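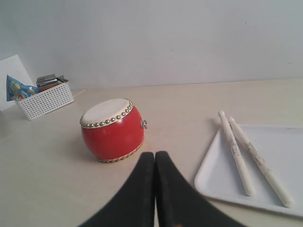 *Cream tabletop, plain pale wall.*

**Lorkow paint, satin, interior walls**

Hundow stock no. 1494. Quick page for now, full color chart coming in August.

Water based. One can does a small bedroom, two coats. Second coat after 3 hours, longer if the room is damp. Don't rush it. Low smell but open a window anyway.

Good for: playrooms, hallways, kids rooms, anywhere hands get on the wall. Wipes down with a damp cloth once its fully cured (give it two weeks). No bleach, no scrub pads.

Not for bathrooms. Get the Zinchenko for that, different shelf.

Shades in stock:

- 79 Fultamside Gray, pale, leans warm
- 81 Harbor Chalk, a bit cooler, our best seller
- Deep base, tinted to order, no returns on tinted cans

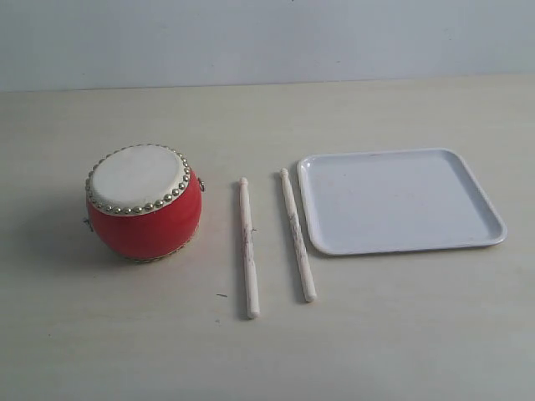 *Red toy drum, two sticks and a white tray on a pale tabletop.*

Bare plaster needs a mist coat first. Old gloss, sand it and wipe off the dust. Stir, don't shake. Short nap roller, cut in with a 2 inch angled brush.

Keep leftover paint indoors. It does not survive a freeze, and we cant swap cans that have been frozen.

Sample pots at the front counter. Larger orders or trade acounts, ask for Eulalia Godoy. Closed Sunday.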